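Uldale Home Boards > Small Rooms > White table by the brick, keep the fake plants?
Home | Boards | New posts | Log in 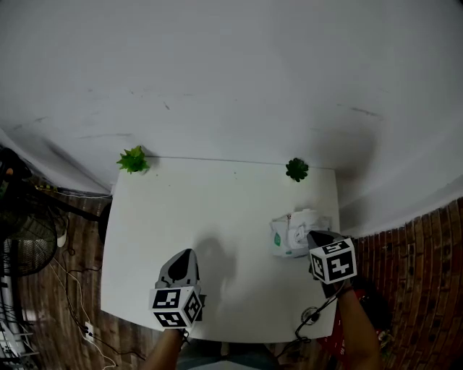
skurnstead_sue
So happy with this corner! I hauled the table up 2 flights in March and it fits between the door and the brick like it was made for it. The wall still needs paint, I know, those gray scuffs and the dark smudge over on the right bug me every morning. But the two little succulents stay, I love the lime one!!

brickfan146
Love the brick! Lose the fakes though. Get a real aloe.

skurnstead_sue
No way, real ones die on me in weeks.

Eltia
I'm with Sue, that spiky one is so cheerful. Try a damp sponge on the scuffs before you buy paint.

brickfan146
Sponge just smears it. Paint!

Last updated: March
We use cookies. Accept | Settings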